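3.2 Collecting the demonstrations

We gathered 841 pushing episodes for this study and kept 800. The other 41 were dropped by hand, and we want to be plain that a different pair of hands might have dropped others. Villalba and Liao split the sorting and disagreed on 40 episodes, mostly over whether a block that had only been brushed should count as moved. We settled these by talking them through, a method we would not defend very hard.

Each episode pairs a short typed instruction with the motion of a single finger over a wooden board (Figure 2). The blocks differ in shape and color, so an instruction can name a piece by either or by both. Earlier work, including our own on the Varnavside set, treats this as evidence that a trained policy understands the words. We doubt it. 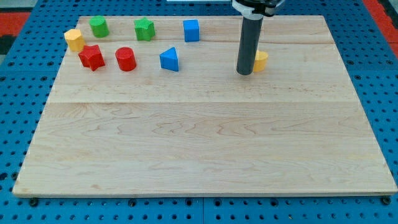 Figure 2. Board, colored blocks and finger during collection.

When Tessier blanked out the color words in the instructions, the policy still picked the intended block far more often than we had expected. The likely culprit is habit. Operators tended to place pieces toward the far side and to ask for whichever one was easy to reach, and a learner can pick up that pattern without reading anything at all. Random starting layouts help, but our operators drifted back to their favorites within a session.

We also question the common claim that more episodes would fix this. More episodes from the same 2 operators mostly give more of the same habits. Medeiros has argued for scripted instructions drawn before the operator sees the board, and we adopt that for the held-out set only. The training set remains as collected, and the results in Section 4 should be read with that in mind.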